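**1/** I've been trying to cancel my Brillport gym membership since January. A thread, for my own blood pressure. 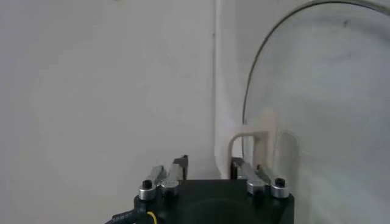

**2/** You can join Brillport from your phone in the time it takes to sneeze. To leave, you write a letter. On paper. To an office in Standness.

**3/** I had to buy stamps. They only come in a book, so I'm now equipped to quit several more gyms.

**4/** The letter came back. My signature "did not match our records." Their records are a squiggle I made with one finger on a tablet while holding a smoothie.

**5/** Called the help line. I was number 303 in line. The hold music is one pan flute song and it does not have an ending - it just gets tired and starts over.

**6/** Finally got a person, Minoru Ishida, who was lovely. He offered me two free months if I'd stay. I said I hadn't been since the fall. He said in that case I'd hardly notice them.

**7/** There's a $25 exit fee. I asked what it covers. "Processing the exit."

**8/** Got the confirmation email this morning. Effective February 24, 2021, I am no longer a member of Brillport Fadwood.

**9/** My branch was Brillport Valcárcel. I have never been to Fadwood. Back on hold now - hello again, pan flute.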